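Samstag, 8. Januar 2022
Von Babak Hassanpour

Zuletzt aktualisiert im April

Seit Monaten soll ich mich freuen. Der Verband der freien Journalistinnen und Journalisten in unserer Region fusioniert mit der Berufsvereinigung aus Gikow, und aus zwei kleinen Organisationen wird, so steht es im Rundbrief, »eine starke Stimme«. Ich bin seit Langem Mitglied und habe schon einige starke Stimmen kommen und gehen hören.

Fangen wir mit den Zahlen an. Der neue Verband soll 323 Mitglieder haben. Beim letzten Mal, als über die Beiträge abgestimmt wurde, lagen 57 Stimmzettel in der Kiste. Wo die übrigen waren, weiß ich nicht, und der Vorstand wusste es auf Nachfrage auch nicht. Man zähle »alle Kontakte mit beruflichem Bezug«. Darunter fällt dann wohl auch mein früherer Vermieter, der mal einen Leserbrief geschrieben hat. 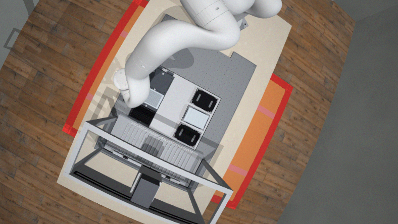 Dann der Name. Totolus soll das Ganze heißen. Das klingt nach Magentabletten. Eine Agentur namens Flusow hat ihn entwickelt, und was sie dafür bekommen hat, steht im Haushaltsentwurf unter »Sonstiges«, zusammen mit dem Porto. Ich habe zweimal um eine Aufschlüsselung gebeten. Die erste Mail blieb ohne Antwort, auf die zweite kam eine Einladung zum Neujahrsempfang.

Was mich mehr beschäftigt, ist die Satzung. Der alte Entwurf hatte einen Absatz zur Rechtshilfe: Wer wegen einer Recherche abgemahnt wird, bekommt die erste Beratung bezahlt. Im neuen steht, der Verband »kann im Rahmen seiner Möglichkeiten unterstützen«. Wer schon einmal mit so einem Brief am Küchentisch gesessen hat, weiß, was das wert ist. Bei mir waren es damals fast 200 Euro, nur für das erste Gespräch mit der Kanzlei Tehrani, und das Honorar für den Artikel lag darunter. 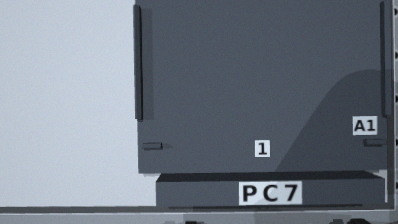
Im Vorstand sitzen künftig 3 Leute aus unserer Gruppe, der Rest kommt aus Gikow oder ist »noch zu benennen«. Von wem, steht nirgends. Vielleicht bin ich zu misstrauisch, das wurde mir jedenfalls schon gesagt. Eine Kollegin meinte, ohne Fusion gebe es uns bald gar nicht mehr, und da mag sie recht haben. Trotzdem hätte ich gern vorher gelesen, wofür ich die Hand heben soll.

Ich gehe also hin, mit dem Entwurf und einem roten Stift. Austreten kann ich hinterher immer noch, die Frist steht in Paragraf neun. Den haben sie nicht geändert.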